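Grade the Lab Notebook, Skip the Trophy

2024-04-29

I have helped coach the robotics club at Stancombe for two school years, and I have come around to an opinion that does not make me popular at regional meetings. I think student robotics has too many competitions and too little boring work. I would like to see schools put half of their contest budget into projects where a robot has to do a dull job carefully, many times, with somebody writing down what happened.

Our own club made that change in February. We had money for one more contest entry, the Barbier Cup, and the students voted to skip it and build a chemistry bench task instead. They called it Pukex. I don't know why and I have stopped asking. The job is handling test tubes and a stirring rod at a small bench, using colored liquids, a wooden rack, a cup and a glass dish. A ninth grader can do all of it by hand on the first day of chemistry.

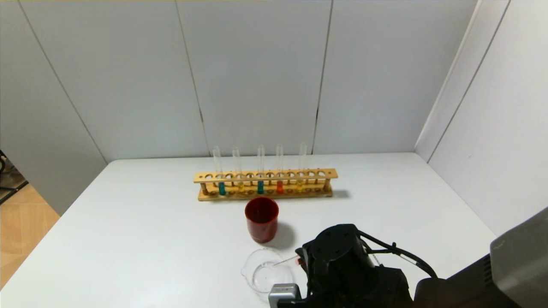 The Pukex bench, with the stirring rod over the glass dish.

A contest robot usually pushes, throws or stacks things made of foam and hard plastic. If it bumps a game piece, the piece rolls away and the match goes on. Glass is different. A gripper that closes too far on a stirring rod breaks it, and a gripper that closes too little lets it swing. The students had to learn how hard their fingers were squeezing, and that meant reading the manual, a thing I had never seen them do for a contest.

They also had to learn about repeating themselves. In a contest you need a good run at the right moment. Teams will tell you about the one match where everything lined up, and they leave out the other nine. For Pukex the rule was that every attempt went in the log, including the ones where the arm never left its starting position. By the end of the project the log had 1,006 entries. Some are one word long. A fair number say "again."

I read the whole log over spring break. It is the best piece of student work I have seen from this club. You can follow one group deciding that their grip point on the tube was too high, moving it, finding a new problem, and moving it partway back. You can see where two students disagreed about what counted as a spill and had to write a definition. That definition went through several versions and is better than the one in our chemistry safety packet.

Clear glass gave them the most trouble. Students assume a camera sees what they see, and for a red cup that is close enough. With a tube, the camera gets the wall behind it, some reflections, and whatever is in the bottom. One group used the liquid as their landmark, which worked well until they were given an empty tube. 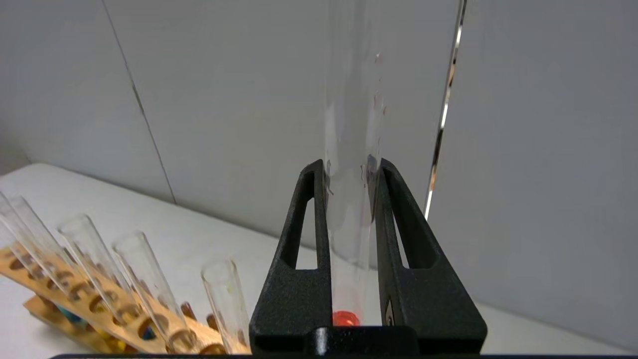 A tube in the gripper, seen from the wrist camera.

There are fair arguments against what I am asking for, and I have heard most of them from parents. The first is that contests bring students in. That's true. Sign-ups for Pukex were lower than for the contest season, and we lost a few kids who wanted the travel and the noise. I would not close the contest team for that reason. I am asking for half of the money, and I mean half.

The second is that colleges and summer programs understand a trophy and don't understand a log. I think this is less true than it used to be, but I can't prove it. What I can say is that when the students presented to visitors from Imaneo, a small lab supply firm near us, the questions were all about the failures. The visitors stayed 30 minutes past the end of the session. No one asked how we had placed in anything.

The third argument is cost. An arm is expensive, and so are replacement fingers. But we were already spending that kind of money on entry fees, a bus and hotel rooms, and at the end of a contest season the game field goes in the dumpster. The arm is still bolted to its table in the back of the lab, and next year's students will start with it and with a log to read.

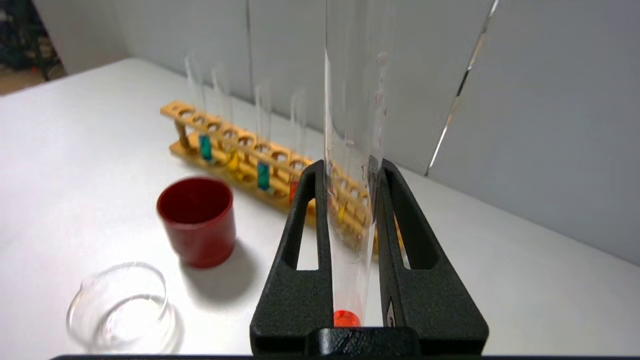

What I would ask other schools to do

Pick a job that a patient person could do by hand. Use real objects, including at least one that is hard for a camera to see. Write down every attempt. Have the students define success before they start, and let them change the definition only in writing - with the old one left in place.

Then grade the log. Give it the same weight as a contest result when you hand out club awards, and read it before you do. Ours took me most of a week.

We use cookies to remember your settings and count visits. By continuing to read this site you accept our cookie policy. Accept | Manage choices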